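We use cookies to remember your settings and to see which archive pages get read. Accept all | Manage

Firkonbridge Home Automation List: archive
Posted 15 January 2019 by Kipchumba Ndung'u

Re: Can any of them do the chores yet?

Sombat Panyasiri wrote:
> I've been on this list long enough to remember three rounds of "the
> housework robot is nearly here". My round vacuum does the hall and gets
> itself stuck under the dresser. So, a straight question before I give
> up hope. Is there anything, anywhere, that can pick up a thing in an
> ordinary room and do a job with it? I don't mean on a stage with the
> lights set up. I mean a table, a chair, a mess behind it.
>
> Also, has anyone costed it? My wife says we can have one when it's
> cheaper than the boiler.

Sombat, hello! Yes, sort of, and I'm more cheerful about it than you are.

I spent a good part of November over at Prevthorpe with the people on the Ferrand project, who work on exactly this, two arms and everyday rooms. I went in expecting to be bored by the third hour and had to be told to go home. The arms are slow, they get muddled, and when they get something right you want to clap (I did once, and put somebody off their typing).

What won me over was how ordinary it all is. The usual demo has one cube on one clean bench. At Prevthorpe they leave the furniture where it is and the stuff on the floor, and the arms have to cope with whatever's about. Chairs have things on them. Cables go where cables go.
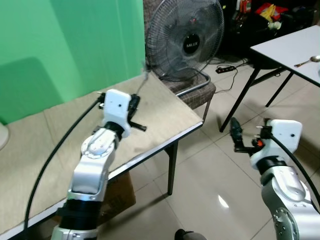
WHAT THEY CAN DO, AS FAR AS I SAW

Holding a tool is better than I expected. A slim handle in a two-sided gripper wants to twist, and a year or two back you'd have watched it swivel round and drop. They've got that mostly under control on the light things. Wiping a flat surface is decent. Moving a cup from here to there is fine if the cup isn't too full.

Cloth is still dreadful. I watched a tea towel being folded for the whole of my lunch and it ended up as a sort of boat. Anything see-through or very shiny gives them trouble too, and so does a fan guard, all those thin wires with gaps between. Think how you'd dust one yourself: round the rings, not too hard, and don't shove it off whatever it's standing on. We do that while talking on the phone!

Their log had 1577 tries at small table jobs when I left. They wouldn't give me a success rate, and I rather liked them for it, as they said it depends so much on the job that one number would be daft.

COST

Your wife wins this one, I'm afraid. Nobody there would put a price on the pair of arms for home use. The nearest thing you can buy today is the little Bostosari desk arm at £599, and I've had mine for 7 weeks now. It'll lift a spoon. It will not lift a full mug, and it has no idea where the mug is unless you tell it. Lovely bit of kit for learning on, though, and I've put my scripts in the list's shared folder if you fancy a go.

So would I leave one alone in my kitchen? No. Would I have one in the shed on a Sunday with a brush in its grip and me next to the off switch? Tomorrow, if they'd let me.

If you can get to Prevthorpe, the number 29 bus stops right outside, and they're very good about visitors if you write first. Wear something warm, the heating's hopeless.

Kipchumba

Recent in this archive
Vacuum stuck under dresser, again
Bostosari arm: which power supply?
Window cleaners, any that don't fall off?
Firkonbridge spring meet, lifts wanted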